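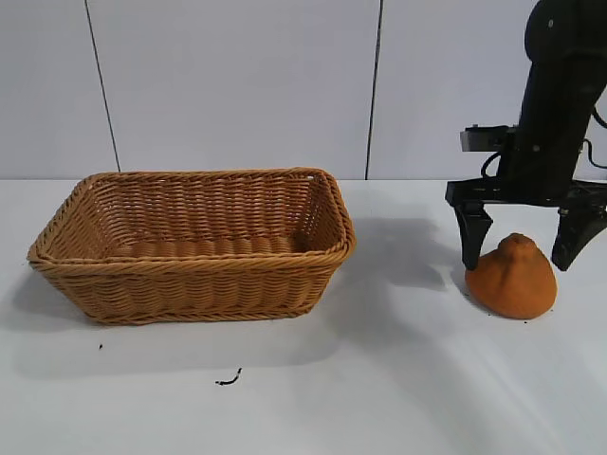
Plastic wicker or real willow for kitchen and pantry storage?

6 min read

marlpit
I'm redoing the pantry shelves and need to replace a set of old willow baskets. They were fine for years and then they all started going at once. The ends of the weavers snap when you brush against them, and there are little bits of bark on the shelf every time I pull one out. I can get synthetic rattan ones in the same size for about half the money. Does anyone have both? Mostly I'd be storing onions, potatoes, oranges when they're cheap, and some dish towels.

rowanlea
I've had both. The plastic ones win for anything you want to wash. Mine go in the bathtub with dish soap and a nail brush, then upside down on the back step for the afternoon. Try that with old willow too often and you'll have gray fuzz in the corners by February.

gatepost9
Disagree on washing. Willow likes water. It's drying out that kills it, and most people keep it in a heated house and never wet it at all. I dunk mine twice a year in cool water and let it dry out of the sun. The one by my back door is older than my car and has no broken weavers.

rowanlea
How damp is your house, though? I'm in Fikthorpe, right by the river, and everything molds here. Shoes mold here.

gatepost9
Fair. My place is dry. I still think brittle weavers like marlpit's are a sign of too little water. If the bark is already dropping off it may be too late to bring them back.

marlpit
They've sat over a baseboard heater for years, so that would explain it. I moved two of them to the hall last Sunday, and I'll soak those and see.

hobday_lane
Weight might matter if the shelf is high. I put two of mine on the kitchen scale, same footprint, near enough the same height. The willow one was 564 grams and the synthetic one was 692. I had assumed it would be the other way. The synthetic has a wire frame inside, and I guess that's where the weight is.

cinderpath
That wire is what I don't like. One of mine came from Tesex and the wire poked through the bottom corner inside a year. It scratched the paint on the shelf before I noticed. You can't really fix it. I bent it back in and put tape over it, and the tape came off the next time I washed the thing.

rowanlea
I've had no trouble with wire. Mine came from Baláž, the hardware place, and they were not expensive. Before buying I run a finger along the inside of the bottom edge, all four corners. If a cut end is sticking out in the store it will only get worse at home.
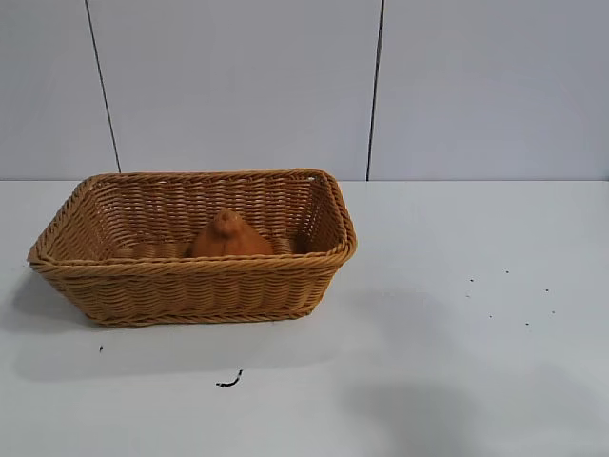

Page 4 of 7

hobday_lane
Back to fruit, which was part of the original question. I don't think the material matters as much as air does. Any open weave is better than a solid bin. Whatever you use, don't fill it deep. The oranges at the bottom go soft and you find out by the smell.

gatepost9
Agree with that. Also keep the onions away from the potatoes. Mine sprouted much faster when they shared a shelf.

millrace
I read the sprouting thing is overstated. Mine have been in the same cupboard for years, in separate baskets, and the potatoes sprout at the same rate as the ones I keep in the garage. Light seems to make more difference. I drape a towel over them.

gatepost9
Your cupboard is probably cooler than mine. I'm only saying what I saw.

cinderpath
For potatoes I'd skip baskets altogether and use a paper sack with the top rolled down. The dirt comes off in the sack and when it's empty you throw it out. Dirt in a plaited weave is a pain, real or fake. It packs in between the strands and you end up picking at it with a skewer.

rowanlea
Old toothbrush, dry, before any water goes near it. Once it turns to mud you've doubled the work.

marlpit
OK, paper sack for potatoes. I hadn't thought of that. I'm leaning toward synthetic for the onions and fruit and keeping whatever willow survives for the towels. The shelves are painted white and I'd like something that doesn't shed on them.

millrace
If shedding is the main complaint, line the shelf. A strip of vinyl or even leftover wallpaper will do. Then you can keep using the old baskets until they really fall apart. I don't see the sense in buying plastic to replace something that would rot down in a compost heap.

cinderpath
The sense is that theirs are already falling apart. It's in the first post.

millrace
I saw that. Soak them first, was my point, then decide. And if they do need replacing, Skovcombe sells willow seconds at the end of the season – crooked handles, uneven rims, that kind of thing. They cost less than the plastic ones did last time I looked.
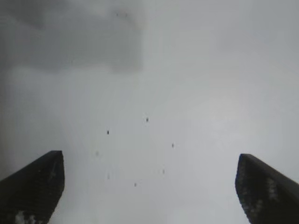

tollgate_r: I bought seconds from Skovcombe and would be careful. The basket itself is strong but the sizes are all over the place. I ordered two to fit side by side on a shelf and one was wider by a couple of fingers, so it lives on the floor now. For a pantry where everything has to line up, I'd go with the synthetic ones or measure in person.

millrace
They're seconds. The sizes will vary.

tollgate_r
Sure, but the listing gave one measurement for the lot. A person buying for shelves would want to know.

marlpit
Useful, thanks. My shelves have uprights so there isn't any slack. First soak is done. One of the baskets feels more flexible and the other lost a chunk of its rim when I lifted it out of the tub. I'll give the good one another soak in a few days.

gatepost9
Lift from underneath when they're wet. The rim takes all the weight otherwise.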